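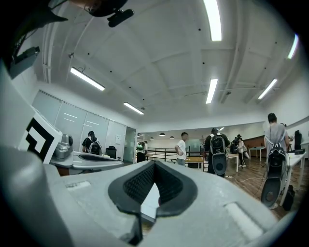

Forums > Home & Workshop > Floors and Ceilings

Open ceiling or drop ceiling for a rented unit?
4 min read

gokis_n
We signed on a ground floor unit in Zitstead, 1000 square feet, and the old drop ceiling has to come out because half the grid is bent. The landlord will pay for a new grid and tiles, or give us the same money toward leaving it open and painting everything. My partner Gerrit wants it open. I'm worried about heat and noise. It's going to be a frame shop with a small class area at the back. Anyone done both?

tanabe_s
Did the open version in July two years ago. Painted it all white, two coats sprayed, and it looks good. It's loud. We ended up hanging felt panels over the counter, and those cost more than the paint did. Budget for that now if you're teaching classes.

Higuchi39
I'd take the grid. Tiles are cheap and you can swap one when it stains. With an open ceiling you look at every pipe the landlord ever patched, and dust settles on top of all of it. I clean ours with a pole twice a year and it takes most of a day.

moss_and_mortar
Dust is overstated. We've been open for 6 years and I've done it twice, total.

Higuchi39
Then you're not working with paper and glass. She said frame shop. One speck under the glass and you take the whole thing apart again.

moss_and_mortar
Fair point on the glass. I'd still go open and put the fitting table under a canopy or in its own little room. A friend in Guso does it that way.

kfukuda
Ask who pays if the pipes sweat. Ours did the first summer and dripped on stock. The lease said anything above the tile line was the landlord's, but we no longer had a tile line, so we argued over that for weeks. Get it written in before you take the money.

gokis_n
That hadn't crossed my mind. I'll read it again tonight. Does white show stains worse than dark paint?

tanabe_s
Water marks, yes. Dust shows more on black. White gives you more light, which matters for matching mats. Use a flat dryfall paint and don't let anyone spray the sprinkler heads.

kfukuda
Second that on the sprinkler heads. Ours had to be replaced after a painter got them.

Higuchi39
Heating will go up too. Ours was $201 more over the first winter, same thermostat setting.

moss_and_mortar
Depends on the height and what's over you. With a heated floor upstairs I doubt you'd see it.

gokis_n
There's an office above us, so heated. Gerrit and I are leaning open at the front and a grid over the class area – the landlord says he's fine with a split. Will post when the quotes come in.

12 replies | 39 people found this thread helpful | 6 shares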